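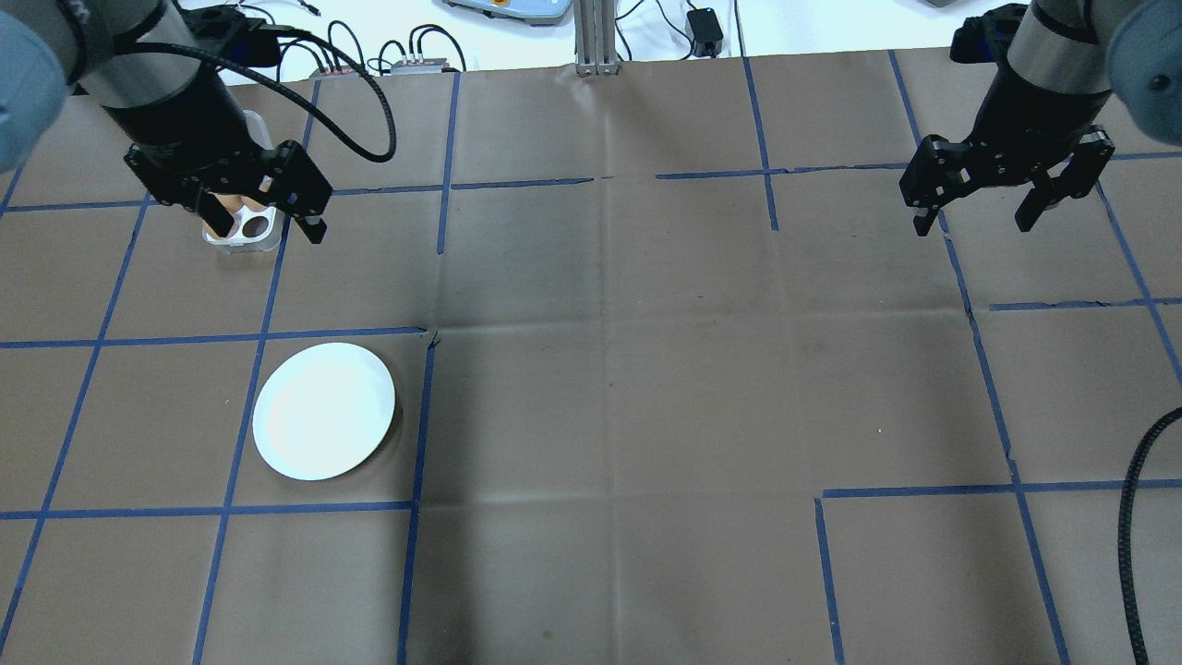
*Mesa forrada a papel pardo, com quadrícula de fita azul e caixa de ovos.*

## Relatório intercalar — Percurso de visita às igrejas de Fliltham

**Destinatário:** Fundo Jindton para o Turismo Cultural
**Entidade beneficiária:** Gabinete de Visitantes de Fliltham
**Responsável pela execução:** Rodica Bălan

### 1. Objeto

O presente relatório dá conta da execução do apoio concedido à criação de um percurso pedonal entre a igreja matriz, a capela de Bogdan e o antigo convento. Abrange a sinalética, a edição do roteiro impresso e a abertura regular dos edifícios fora das horas de culto. As obras de conservação do convento são objeto de contrato próprio e não se incluem aqui.

### 2. Estado dos trabalhos

A sinalética exterior encontra-se colocada em toda a extensão do percurso, com exceção do troço junto ao adro da capela, onde se aguarda parecer sobre a fixação ao muro. Foram instalados 14 painéis. O fornecedor, a Drilik, substituiu um deles a expensas próprias por erro na legenda do retábulo-mor, que atribuía a talha a uma campanha posterior.

O roteiro impresso está disponível em português e em inglês. A versão francesa foi entregue pela tradutora e segue para revisão. Mantém-se por resolver a designação do claustro, que nos documentos do convento surge com duas formas distintas; optou-se provisoriamente pela mais antiga.

A subida à torre da igreja matriz passou a fazer-se por grupos acompanhados, com entrada pela porta lateral. O terraço continua encerrado em dias de vento forte. 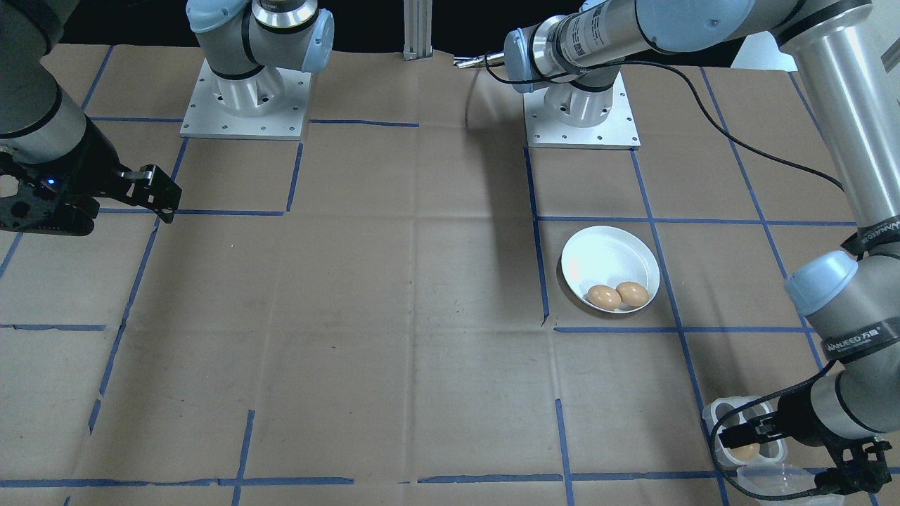
*Taça branca com dois ovos castanhos.*

### 3. Afluência

Registaram-se 2115 entradas na igreja matriz desde o início da contagem. A capela de Bogdan não dispõe ainda de registo próprio, pelo que os valores do conjunto só serão apresentados no relatório final. Os visitantes assinalam com frequência a falta de iluminação na nave da capela e a dificuldade em localizar a entrada do convento a partir do largo.

### 4. Execução financeira

A despesa realizada respeita as rubricas aprovadas. Na rubrica de impressão verificou-se um saldo favorável, resultante da mudança de papel da capa. Solicita-se autorização para afetar esse saldo à iluminação da capela. O mapa detalhado segue em anexo. 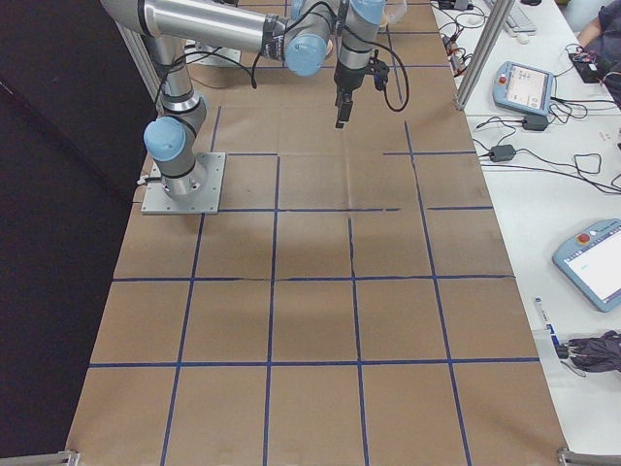

Fliltham, quarta-feira, 27 de agosto de 2025

### 5. Aditamento

Após o fecho dos pontos anteriores, foi recebida a proposta de horário para a época baixa. A igreja matriz abrirá 4 dias por semana e a capela de Bogdan, 3. O convento mantém a visita mediante marcação prévia, com confirmação por escrito ao requerente. O acesso ao coro alto fica reservado a grupos escolares e a investigadores, devendo os pedidos indicar a finalidade da visita e o número 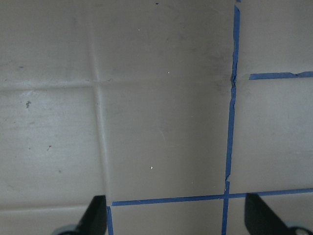
de participantes. A chave do coro alto permanece na sacristia, à guarda da paróquia, e cada saída fica registada em livro próprio.

### 6. Próximas etapas

- Fixação do painel em falta, uma vez obtido o parecer.
- Revisão e impressão do roteiro em francês.
- Colocação de uma seta direcional no largo — o modelo já foi aprovado pela paróquia.
- Início do registo de entradas na capela.

A entrega do relatório final está prevista para dezembro. Quanto à transferência do saldo referida no ponto 4, agradece-se resposta antes da encomenda das luminárias, cujo prazo de fornecimento a Drilik ainda não confirmou.

Rodica Bălan
Gabinete de Visitantes de Fliltham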